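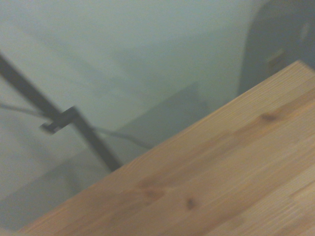
3 min read (600 words)

[jestby-list] Re: wrist camera smear, and the box thing

On Sunday Gwilym Nicholas wrote:

> Catching up on the thread. You said the wrist view goes to mush
> whenever the arm swings across the table. Are you still leaving
> exposure on auto? I had the same trouble on my little arm at home
> and ended up locking it and adding a lamp. Also, what are you
> feeding it these days? Last I heard you were on foam blocks.
> And did you ever get the cable to stop tugging at the wrist?
>
> Gwilym

Hi Gwilym, hi all,

Yes, still on auto, guilty! I kept meaning to lock it and then the evening would be gone. You can see what I get from the wrist mid-swing at the top of this message: table edge on a hard diagonal, everything smeared, and the black rod behind the table coming out doubled. The funny part is that the wood survives pretty well. You can still pick out the knots, so I started wondering if I could use them as landmarks. Has anybody tried that? The grain all runs one way, so I figure it would help with rotation and be useless for sliding along the board, but two knots might be enough to pin it down.

For the record, I went through one evening's log from the Astside shop, which had 942 wrist frames in it. My blur check threw out 438 of them. That's a lot of frames to be throwing away, but the check is dumb (it just looks at edge sharpness over the whole picture) and I suspect it's punishing the ones that look mostly at plain wall. If you want to see the script I can post it, it's 44 lines and not pretty.

So the plan is:

1. Lock exposure, add a lamp on the left side of the table.
2. Slow the travel moves down and leave the close-in moves as they are.
3. Only ask the wrist camera for an answer once the arm has settled. I've got a 600 millisecond wait in there now and it feels like forever when you're standing next to it.

Number 3 is the one I'm least sure of. Trustell (my scheduling script, for the new folks) can hold a frame request until the joints report they've stopped, but the joints say they've stopped before the camera mount quits wobbling. Hence the flat wait. If somebody has a cleverer way, I'm all ears.

Foam blocks are done with, by the way. I've moved on to packaging, and it's a big step up in annoyance. A foam block is the same from every side. A box with a lid and a white insert is something else – white hollows in white stuff inside white walls, so from overhead the edges just melt together.
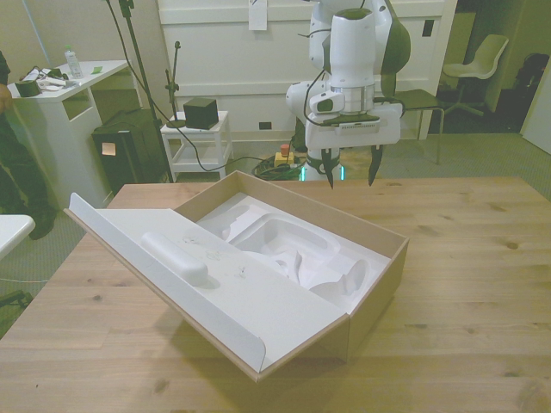
Lid open, fingers down at the far edge of the table.

The first job I want to get right is just finding the big recess near the middle of the insert and stopping over it with the fingers open. No grabbing yet. After that I'd like to try putting something into the scoop-shaped one toward the front, and closing the lid is way down the list. That lid bothers me. It's got a long tuck flap that has to go in last, and I can barely do those neatly with two hands.

I'm leaning toward letting the fixed camera find the brown outside of the box first, working out the angle from that, and then going in with the wrist view just for the last little bit. Bowen, you did something like this with the egg cartons, right? Did you get anywhere with side lighting? I keep thinking a low lamp would throw a shadow into each hollow and give me an edge to work with, but I'd hate to fix the box and wreck the exposure I just locked.

Oh, and the cable. Mine still loops down the side of the wrist. I gave it more slack and it quit tugging, but now I have to watch that it doesn't swing into view on the tight turns. I'm open to ideas that don't involve more tape.

Gwilym, what lamp did you end up with, and how far off the table do you have it? I'm in the shop again Sunday after lunch and could try it then if you get a minute to write back.

Thanks, everybody – more when I've got numbers with the exposure locked.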